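Conservación de encimeras, frentes y rodapiés en la cocina doméstica

Sección: Mantenimiento de la vivienda
Texto: Siham Bouzid
Revisión técnica: Signe Skjelbred
Actualizado: 30 de abril de 2023

Antes de aplicar cualquier producto conviene identificar la superficie. La misma solución que desengrasa un estratificado puede matear un mármol en pocos segundos, y un frente de madera barnizada no admite la cantidad de agua que soporta uno lacado. Si no se conserva la ficha del fabricante, se hace una prueba en una zona oculta: la cara interior de una puerta, el canto situado tras el fregadero o el tramo de encimera que queda bajo el microondas.

Prueba previa

Se deposita una gota de agua sobre la superficie limpia y se espera diez minutos. Si la gota conserva su forma, el acabado está cerrado. Si se extiende y deja un cerco oscuro, el material absorbe y hay que sellarlo o aceitarlo antes de seguir usándolo con alimentos. En piedra, la prueba se repite en tres puntos, uno de ellos junto al grifo.

Limpieza diaria

Agua templada, jabón neutro y bayeta de microfibra bien escurrida. Se pasa en el sentido de la veta cuando la hay y se seca con un paño de algodón. El secado no es opcional en zonas de agua dura: la cal se fija en las juntas y más tarde obliga a usar un ácido.

No deben emplearse:

– Estropajo verde sobre acabados brillantes.
– Vinagre o limón sobre mármol, caliza o terrazo.
– Lejía sobre acero inoxidable, ni siquiera diluida.
– Limpiadores con cera de silicona sobre frentes que vayan a repintarse.

La silicona merece un comentario aparte. Los abrillantadores en aerosol la contienen con frecuencia y deja una película que repele la pintura y el barniz. Para retirarla se necesitan dos pasadas de alcohol isopropílico con paño limpio, cambiando de paño en cada pasada, y un lijado ligero.

Manchas frecuentes

Café y té. Bicarbonato humedecido hasta formar una pasta, cinco minutos de contacto y aclarado. Sin frotar en seco.

Cúrcuma y pimentón. El pigmento pierde intensidad con la luz. En estratificado blanco se limpia la grasa con jabón, se deja la zona expuesta junto a la ventana y se repite al día siguiente.

Aceite en piedra porosa. Cataplasma de bicarbonato y agua, cubierta con film durante una noche. Al retirarla se aspira el polvo con el accesorio de cepillo. Pueden hacer falta varias aplicaciones.

Óxido de latas. Los cercos en acero inoxidable salen con un limpiador específico a base de ácido oxálico, guantes y ventilación. En mármol no hay método casero fiable.

Encimeras: juntas y cantos

El punto débil de una encimera es el canto, no la cara superior. En los tableros de aglomerado revestido la humedad entra por la unión entre el canto y la cara, hincha el núcleo y levanta el revestimiento. El daño no es reversible. La revisión se hace dos veces al año: se pasa la uña por toda la arista y, si engancha, se limpia con alcohol y se sella con cola de contacto o con sellador transparente, según la anchura de la abertura.

La junta con la pared se rehace cuando amarillea, se separa o presenta puntos negros. Se corta la silicona vieja con cúter por ambos lados, se retira el residuo con rasqueta de plástico y se desengrasa. La nueva se aplica en un solo cordón y se alisa antes de que forme piel. No se moja en 24 horas. En cocinas se usa silicona neutra con fungicida; la acética ataca algunos metales y ciertas piedras.

Los objetos que permanecen siempre sobre la encimera retienen humedad en la base. Una vez por semana se levantan, se seca debajo y se cambian de sitio unos centímetros.

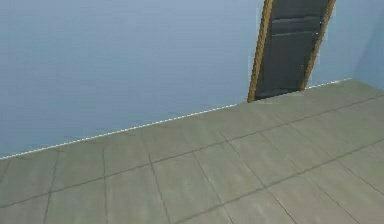
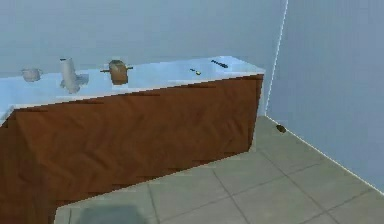
Pared lisa con rodapié blanco (primera imagen) y encimera clara sobre un frente marrón rojizo (segunda imagen).

Frentes de madera y de aspecto madera

Para distinguirlos basta mirar el canto interior de una puerta. En la madera maciza la veta continúa; en el chapado se aprecia una lámina fina, y en el estratificado el dibujo se interrumpe o cambia de escala. El tratamiento difiere:

Maciza y aceitada: una mano de aceite en noviembre, antes de encender la calefacción, y otra si la superficie se ve seca al tacto. Se retira el sobrante a los 20 minutos. Los trapos impregnados se extienden al aire libre hasta que sequen; amontonados pueden autoinflamarse.

Chapada y barnizada: solo bayeta húmeda. Los arañazos que no llegan a la madera se disimulan con cera dura del tono, aplicada con espátula.

Estratificada: jabón neutro. No absorbe aceite ni cera, y cualquier producto nutritivo se queda en la superficie y atrapa polvo.

La franja inferior del frente recibe los golpes y el agua de la fregona. Un perfil de protección atornillado alarga su vida. Los de la serie Voltar se cortan con sierra de dientes finos y admiten tornillo avellanado; la referencia 304 es la baja y la 89, la que lleva labio de goma. Con suelos irregulares resulta preferible la segunda.

Rodapiés

El rodapié blanco acusa sobre todo dos problemas: la línea gris que deja la fregona y la grieta en el encuentro con la pared. La línea gris se elimina con esponja de melamina, con poca presión si el acabado es satinado. La grieta se rellena con masilla acrílica pintable, nunca con silicona.

Procedimiento para repintar:

1. Aspirar el canto superior con boquilla estrecha.
2. Lavar con detergente amoniacal diluido, aclarar y dejar secar.
3. Lijar con grano fino y retirar el polvo.
4. Proteger suelo y pared con cinta de carrocero.
5. Aplicar una mano de esmalte al agua, esperar lo indicado en el envase y aplicar la segunda.
6. Retirar la cinta con el esmalte todavía mordiente, tirando en ángulo.

En las esquinas conviene cargar poco el pincel. El exceso se acumula en el inglete y descuelga.

Paredes pintadas

La pintura plástica mate no tolera el frotado. Las marcas de roce se tratan con goma de borrar blanca y después con esponja apenas húmeda, de abajo arriba, para evitar chorretones. En la pared contigua a la zona de cocción es más práctico un esmalte satinado lavable. Antes de retocar un color antiguo hay que remover el bote durante varios minutos y filtrar los grumos con una media; el retoque se hace con rodillo pequeño, difuminando los bordes. Si la pintura tiene más de unos 20 meses en la pared, el parche puede notarse y sale mejor repintar el paño entero de esquina a esquina.

Marcos y puertas

La grasa de cocina se deposita en el travesaño superior del marco. Se limpia cada trimestre con jabón neutro y paño escurrido. Si la puerta roza, se revisan los tornillos de las bisagras antes de cepillar el canto. Un tornillo pasado se corrige rellenando el agujero con palillos encolados y volviendo a taladrar en seco. El canto cepillado debe barnizarse el mismo día.

Consultas recibidas

Khadija Gaber pregunta si puede usar percarbonato sobre una encimera de cuarzo. Mejor no: los oxidantes alcalinos pueden alterar la resina, sobre todo en tonos oscuros.

Huia Bright indica que la masilla acrílica de su rodapié se ha vuelto a abrir tras el invierno. Con movimientos estacionales se necesita una masilla elástica y una abertura mínima para que agarre; se ensancha la grieta con rasqueta y se rellena de nuevo.

Bouchra Sqalli busca recambio para los tapones de un zócalo Flandale. El código es 3435 y se suministran en bolsa, sin herramienta.

Ficha siguiente: desagües y sifones.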